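A morning at the Nunditz open day

I nearly didn't go, if I'm truthful. The flyer had been stuck to my fridge since spring and I'd told myself that robots were my brother's sort of thing, but then the bus turned up just as I reached the stop, so off I went to the old Seron works in Clunville with a flask of tea and low expectations. I had a lovely time!

Nunditz have the upper floor now. They teach robots to do household jobs, and nearly all of the teaching happens inside a computer before a real machine is let near anybody's cupboards. More than 260 people had signed up for the open day, so we were taken round in small batches, and mine got Defne Kocabaş, who runs the simulation side and talks at a terrific speed with both hands going. (I'd have followed her anywhere.)

We started with the real arms, which live behind a low barrier and hum a bit. One of them passed a sponge to the man next to me, very slowly, and he said thank you to it. Then came coffee, and the coffee was dreadful, and then we all squeezed into the screen room for the part I'd thought I would find dull.

It was the best bit of the day. They have built 318 pretend rooms, all made up on the computer, with pretend furniture to go in them, and the robot gets dropped into one after another to practise. You watch from the robot's own point of view, looking out over its chest, and it's a very odd feeling — I kept wanting to lift my own arms. The software that shuffles the rooms about is called Coşkun, and Defne told us it was named after a cat who used to sit on the first server.

She let us pick rooms for a while. I went for one with a speckled grey wall, a wooden-framed window with blue sky behind it and a dark wooden cabinet with bits and bobs on top. Both arms were reaching out towards the cabinet, the right one held higher with its two fingers open, and there were even paintings on the walls. I asked who had chosen the paintings and she said the computer had, and that it had no taste at all.
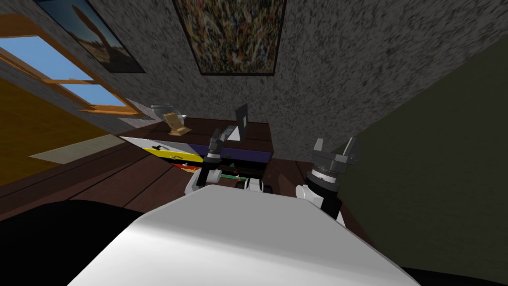 Why bother with pretend rooms when there are real robots next door? Mistakes cost nothing there, and a robot can have thousands of goes overnight without breaking a plate or wearing out a motor.

A lad at the back wanted to know when he could have one to tidy his bedroom, and his mum wanted to know even more. Defne said it would be years yet, and that drawers are much harder than they look. I believe her, having fought with my own kitchen ones.

They're doing it all again in August, mornings only, and it's free but you do need to put your name down. The 159 bus stops right outside. Take your own coffee, and wear something warm, as the screen room is kept chilly for the computers.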